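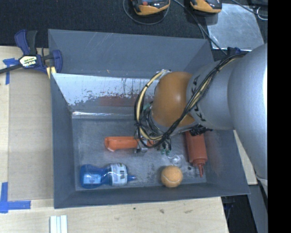
So the Besine picking kit has been on my bench for a whole summer now, and I've had enough people email me about it that I figured I should write something longer than "yeah, it's pretty good!"

Quick background for anyone who missed the May post. Besine sells a bolt-on kit for people who already own an arm. You get a gripper, a wiring harness, a little compute box and a year of their software. You bring the robot, the bin and the patience. I ordered mine through Zarbridge, who do the reselling on this side of the Atlantic, and it showed up in 3 boxes on 3 different days (the one with the bolts came last, naturally).

Installation first. The manual says an afternoon. It took me a weekend and one very long phone call with Finn Rieger at Zarbridge, who was lovely about it and never once made me feel dumb for having the tool offset backwards. The mechanical part is easy. The cables are the hard part! The harness is one long bundle, it's stiffer than you'd like, and you have to leave a generous loop near the last joint or the arm yanks on it whenever it turns to reach a corner. I tied mine down twice before I got it right, and it still isn't pretty. If they ever sell a slimmer harness I'll buy it the same day.

The bin isn't part of the kit. Mine's a big gray one, clamped to the plywood with an Irwin bar clamp, and it has seen better days. There's blue tape on the table too. The manual tells you to use something rigid and then gives you a whole page on lighting, which I skipped and then went back and read after a frustrating evening. Shiny walls really do confuse it. Mine has a back panel that throws reflections all over the place, and I got a lot of grabs at things that weren't there until I moved my lamp.

Okay, the actual picking. I keep a rotating pile of stuff to throw at it, and lately it's been bottles, a fuzzy orange ball, and an orange thing with a handle shape that I fished out of a drawer. The kit's software sorts objects into "easy," "tricky" and "please don't," and I've ended up mostly agreeing with it.

Balls are great. It comes straight down, closes, lifts, done, and I never got tired of watching it. Long thin things lying flat are good too, as long as they aren't jammed against a wall. The bottles are where it gets interesting. A squeeze bottle will squish if the grip force is on the factory setting, and then it slides right out as it comes up. Turn the force down to 4 and it behaves much better. Bottles with a skinny waist are better again, if it goes for the waist, and it goes for the waist maybe half the time. The rest of the time it tries for the fat end and just shoves the bottle along the floor. Clear plastic is still hopeless. I've stopped putting it in on purpose.

I logged one long session where I let it run 300 attempts over a Saturday while I did laundry and made soup. It got stuck 25 times badly enough that I had to walk over and press the button, and almost every one of those was something wedged up against the front wall. You could fix a lot of that with a bin that has sloped sides, I think. I just haven't bought one.

People keep asking how it compares to the Böttcher gripper. I had one on loan last year and it's a nicer piece of hardware, no question. Quieter, stronger, the fingers feel like they came off an expensive car. But you're on your own for the software, and for me that meant two weeks of evenings before it picked up anything at all. With the Besine I had a first grab on day two (a sponge, very exciting). If you write code for a living, get the Böttcher. If you want to see your arm do something before you lose interest, get this one.

Stuff I don't love: the app logs you out constantly, the fan in the compute box has a whine to it, and the software subscription renews at full price after the first year. I asked if there was a hobby rate. Finn said he'd pass it along. We'll see!

Would I buy it again? Yes, with a different bin and a better lamp. Skerna has a suction add-on that's supposed to fit the same mount, and I've got one on order, so that's the next post, assuming it all arrives in one box this time. If you've already tried it with squeeze bottles, leave me a comment and tell me what setting you used.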